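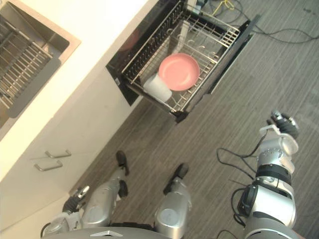

The second series of Prusmont starts streaming next month, and I have been asked to be excited about it. I watched all six episodes of the first one, two of them twice, and I still couldn't tell you why the brothers fell out. What I remember is the kitchens. Every important conversation took place beside a white worktop with a steel sink let into it, white cupboards underneath with plain bar handles, the sort of kitchen you could find in any number of homes, and yet these people were supposed to be down to their last few pounds and hiding from a loan shark. The new trailer has three kitchen arguments in it. I take that as a sign that very little has changed.

The trailer itself went up in December and runs for just over two minutes. Most of that is people looking out of windows. Yasir Mirani is back as the elder brother, now with a beard, and Hina Satti is back as the sister-in-law who knew everything all along. She was the best thing in the first series by a long way and she gets one line in the trailer, which is "You should have told me." Told her what, when she knew everything all along? I went back and checked. She is standing behind the door in episode four when he confesses to his father. She hears the lot. Either the writers have forgotten or they hope we have.

Then there's the song. Whoever cuts these things has decided that every trailer now needs an old hit slowed down until it sounds unwell, sung by a woman who may be lying on the floor. It was striking the first time, years ago. By now I could do without it.

The press notes make a lot of the new director, Kacper Kaczorowski, who comes from the stage and did the long, wordless Trostberg that split audiences a few years back. I liked Trostberg. I liked it because he left things alone and let the actors stand about being uncomfortable. I am less sure what he is going to do with a script that has a car chase in it, and the trailer does have a car chase in it, or at least it has a car going quickly past a petrol station with Ewan Cairns at the wheel. Cairns is listed as "a stranger with a past". I have never come across a character without one.

The notes also say there were 600 extras for the wedding. I don't doubt it. What I would like to know is whether anybody wrote a wedding for them to attend. The first series had a funeral with half a town at it and the whole thing was over in under a minute, most of it shot from behind a hedge. All those people got up before dawn and put on black so we could look at some leaves.

A few readers have written in to tell me I'm being unfair, and that the first series got better as it went along. It did, a bit. The fifth episode, the one set entirely on the night bus, was properly good television, and if the rest had been like it I would be writing something very different. But then came the finale, with the long-lost letter and the storm, and the father sitting up in his hospital bed to explain the plot to us. I don't think it is unkind to remember that.

What bothers me more is the way it is being sold. Fan pages had the poster before the papers did. There was a countdown, and after the countdown there was a teaser for the trailer, and then the trailer, and now we are promised "an exclusive look behind the scenes", which in my experience means actors in padded coats saying how much like a family they all were. Arsalan Tanoli, who created the show, has been telling interviewers that this is the series he always wanted to make. So what was the last one? I paid for a subscription to watch that.

On the plus side, the costumes look better. Satti has been let out of the beige cardigan and into a very good green coat, and the younger brother seems to own a second pair of trousers. The photography is darker, too dark in places for my television, but it has some mood to it. And there is one shot, near the end, of Mirani trying to fold a map in the wind and failing, that made me laugh and that I think was meant to. If there is more of that I'll eat at least some of my words.

Prusmont returns with all the episodes out at once, so those who want to get it over with in a weekend can do so. I will be watching the first two and reporting back. If the letter turns up again I am stopping there and going back to Plosero, which has had no trailer to speak of, no countdown and hardly any viewers, and which I have now recommended in this newsletter so many times that some of you must be on commission to ignore me. The third series is still up. Start with the one about the ferry.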